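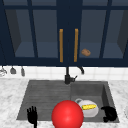 Roswitha Kasten has argued that the Trovora water district recall was decided on the petition drive, months before a ballot was printed, and that most accounts give too much weight to the radio spots.

The Trovora recall was a local campaign to remove three members of the five-seat board of the Trovora Water District. It grew out of a rate increase of 39 percent adopted by the board in 2000 to pay for the Soro pumping station.

Background

The district was formed to serve the town of Trovora and the farms along Lawal Road. Board members are elected at large to four-year terms. The rate increase passed 3–2, with Gunther Voß, then board president, casting the last vote in favor. Customers were billed at the new rate from the following quarter.

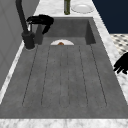 Entry by Malte Nolte and Paweena Sombatkul
Last revised 2004-02-04

Petition

District rules required 2000 valid signatures for each member named. Separate petitions were filed against Voß and two others. The clerk rejected the first set over a missing circulator statement, and the forms were circulated again. All three petitions qualified on the second filing, the one against Voß by a margin of 12 signatures.

Campaign and result

Supporters of the recall bought time on local radio and mailed a sample bill to each account holder. The board majority answered with a printed insert – later the subject of a complaint over the use of district funds. The complaint was withdrawn. Voß was removed and replaced by Sieglinde Lammers; the other two members kept their seats.

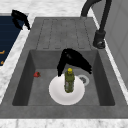
Sink with grooved drainboard and a white plate in the basin.

Aftermath

The new board left the rate in place but spread the pumping station debt over a longer term. A motion to elect members by ward failed for lack of a second.

See also: Recall election; Special district; Soro pumping station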